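Minutes of the Equipment Planning Meeting, Grameo Kitchen Robotics Group
23 Apr 2019
Minutes taken by Evdokia Christodoulou

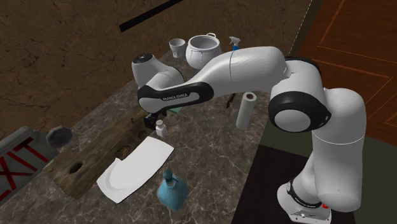 Present and apologies

Iason Makris (chair), Trinidad Benítez, Silvan Gisler and myself. Dionysis Ververidis sent his apologies and a very full page of notes, which Iason read out to us and which I have worked in where it belongs. Thanks to Trinidad for the almond cake, which went quickly.

1. Where the simulation work stands

Silvan took us through the marble countertop setup with the simulated Franka arm, and it was a pleasure to see how far it has come since the winter. The counter now carries a proper mix of things, with the long weathered plank, the white dish, the teal bottle with its stopper, the paper roll and the big round pot all sharing the space with the arm. Trinidad asked whether we really want it this crowded. Silvan feels that we do, as people's kitchens are crowded, and after a good deal of friendly back and forth we agreed to leave the layout alone until August.

Dionysis's notes raise the matter of the small white bottle by the gripper. He would like it tried with a softer fingertip before we put any money into real ones. Silvan will look into it and thinks it is an afternoon's work, though we all smiled at that.

2. Buying a second workstation

The one machine we have is shared by everybody, and the line for it has become a sore point (I include myself in this!). Iason has two quotes. Ultia can supply a workstation in 53 days with setup included, and Papadakis can do it in 38 but would leave the setup to us. Trinidad spoke up warmly for Papadakis, having dealt with them before, and Silvan said he wouldn't mind doing the setup himself if somebody covered his Orkov calls that week. Agreed to go with Papadakis, provided they will hold their price in writing.

3. Grippers and fingertips

We went around on this one for quite a while. The catalog set of soft fingertips comes to $215, and Iason is happy for that to come out of the small parts budget without another meeting. The full replacement gripper is a different matter. It is over $933 before shipping, and Dionysis writes that he would sooner see the money kept back for spares. Trinidad disagreed, kindly but firmly. We settled on ordering the fingertips once Silvan has his simulated results, and holding the gripper over.

4. Bench space for the real arm

Trinidad has measured the back bench and believes it will do, if the shelving above it comes down. I mentioned that the shelving holds most of our manuals, and was asked, fairly enough, when anyone last opened one. Iason will ask the building office about the power outlets before we move anything.

5. Actions

Silvan: softer fingertip trial on the white bottle, results to everyone by email.
Iason: written price from Papadakis; outlets with the building office.
Trinidad: find a home for the manuals, and send me the bench measurements.
Evdokia: let Ultia know our decision, with thanks for their patience; send Dionysis these minutes.

6. Next meeting

Same room, once Papadakis has replied. Silvan is bringing the coffee.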